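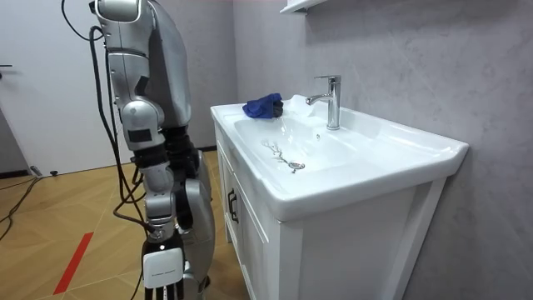

My house rules for the bathroom, version whatever we're on now

I promised back in August that I'd write up the rules we use when a humanoid is cleaning a sink, and then I didn't, and then three of you emailed me on the same Tuesday asking where it was. So okay! Grab a coffee, this one rambles a bit.

Some background if you're new. I spend my working days on Grirkano, which is our little project on household chores, and bathrooms are my corner of it. We started out with the Thorlacius checklist, which has 29 items and was plainly written for people with a big open hall and a fence. I tried to follow it to the letter in a bathroom and spent a whole morning on paperwork. What I use now fits on one sheet and has nine rules on it. I won't type out all nine (a couple are only about where we keep the keys) but these are the ones people keep asking about.

The floor line. Put red tape down and decide what it means before anybody switches anything on. For us it means you don't cross it while the robot is powered, and that goes for me, for visitors and for whoever is sure they only need a second. I've been that person. Tape is cheap and it works best when it's a boring, fixed thing that you don't move to suit the day.

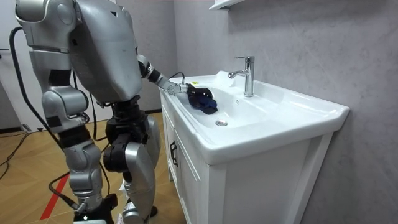

Page last changed: Tuesday, 9:20 a.m.

Cables are the next one, and I'm pickier about them than about anything else. One person walks the cables before every session, from the robot's back all the way to the wall. You want enough slack for a full lean over the basin, and you don't want a loop sitting where a foot is going to land. I used to let everyone check "their own" cable and of course that meant the one in the middle didn't get checked. Now it's one person, one walk, and they say "cables good" out loud. It feels silly for a week and then you stop noticing.

Same goes for the thin stuff at the wrist. If a wire arcs over a joint, bend that joint through its whole range by hand, power off, and watch what the wire does.

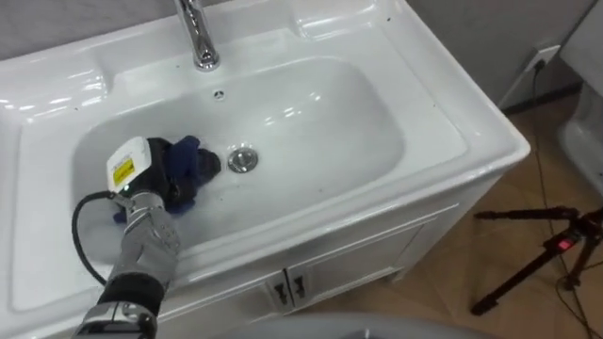 Then there's water, which is the rule I argue about most. My position is that you get the wiping motion right with the tap off, and you do 20 clean passes in a row before a drop goes anywhere near the hand. A friend over at Prostik thinks that's way too many and does far fewer. Fine, it's their hand! But a pass that touches the faucet doesn't count for me, and neither does one where the cloth gets dropped, and if either happens we start over at zero.

While we're on cloths – pick a color that stands out from the ceramic. Blue on white is great. I did a whole set of trials once with a white rag in a white sink, and reviewing those afterward was miserable. Use one cloth per session and wash it before it goes near the next sink. You'd want that from a human cleaner too, right?

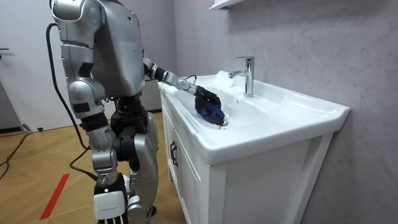
Press lightly. Our written rule says to start with the lowest force that still moves the cloth and go up from there in small steps, writing each one down. It's tempting to jump straight to a good firm scrub, but ceramic doesn't give at all, so whatever extra you push with ends up in the fingers. The drain gets its own line on the sheet as well: slow down near the metal, and don't let loose fabric get down the hole.

The last one I'll mention is stopping. Anybody in the room can call a stop and they don't have to explain it until the robot is still. We log it in Clokon with a time and one sentence, and I read those every week. Some of my favorite fixes started out as somebody writing "didn't like the look of the elbow."

If you want the full sheet, send me a note and I'll mail it over. Next up is mirrors, once I've made up my mind about sprays.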